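Plollau bench cell

The Plollau bench cell is a two-arm robot workstation used for handling cloth and other soft goods. In equipment planning it is usually treated as a single purchase, although the arms, table, enclosure and sensors are often quoted separately. The name comes from the Plollau workshop, where the layout was first costed as a complete unit.

Budgeting

A planning sheet for the cell has 16 lines. The arms and grippers make up the largest share, followed by the table and its walls. Cables, ties, brackets and spare gripper fingers are grouped under one heading – small parts – and this heading is the one most often set too low. The first Plollau budget allowed $3,276 for small parts and was revised in August, before the second cell was ordered.

Suppliers differ in what they include. Zesex quotes the arms with motors and grippers fitted but leaves the enclosure to the buyer. Bednarek sells the table and rails as a kit, with delivery in up to eight weeks. Buyers who use both need to check that the arm brackets match the table before signing either order.

Site planning

The cell needs a level floor, power at the front of the table and room to reach the wiring under the tabletop. Walls on three sides keep the background plain for the cameras. The front is left open for loading. Shelving for tools and test items can stand nearby and is normally charged to the room budget.

Running costs

Wear on the gripper fingers depends on the material handled. Zippers and seams are harder on them than plain cloth. The Memness planning guide, last updated October 2, 2020, advises holding four spare fingers per cell and listing wrist cameras as replaceable items.

Work at the cell
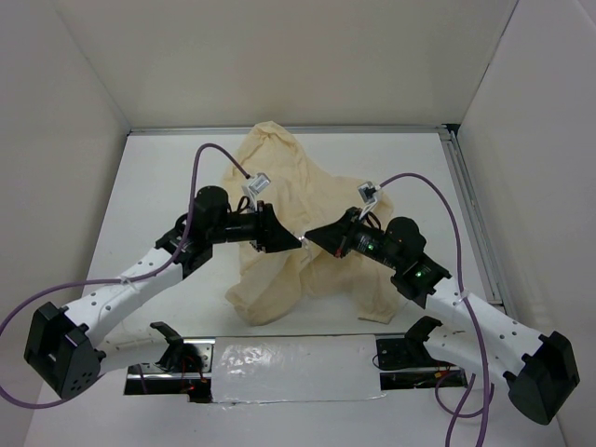
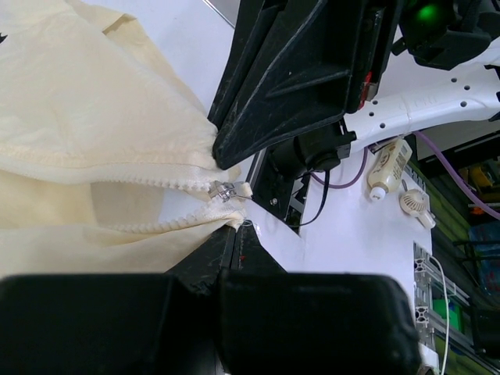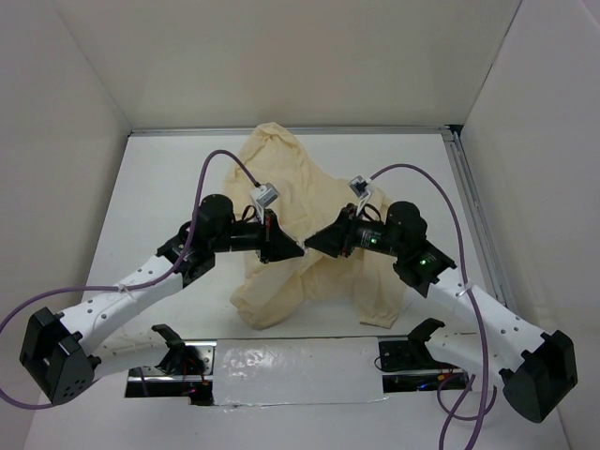
Two-arm cell handling cream or beige fabric. The second picture is a close view from the wrist, with a partly open zipper in the fabric.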